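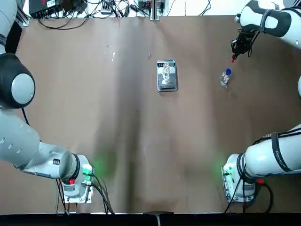 Weighing Without Guessing
Project report by Vivek Lodhi and Savita Agarwal

Our project asked a simple question: how well can people judge the weight of an everyday thing by hand? We loved this one from day one! A small digital scale and a plastic bottle were all the equipment we needed. We filled the bottle with 250 g of water, passed it to 15 classmates, and wrote down every guess before showing the scale reading.

The lowest guess was 105 g and the highest was a wild 800 g - from Savita, who still wants a rematch. In September we'll run it again with sand, and we can't wait to compare the two sets.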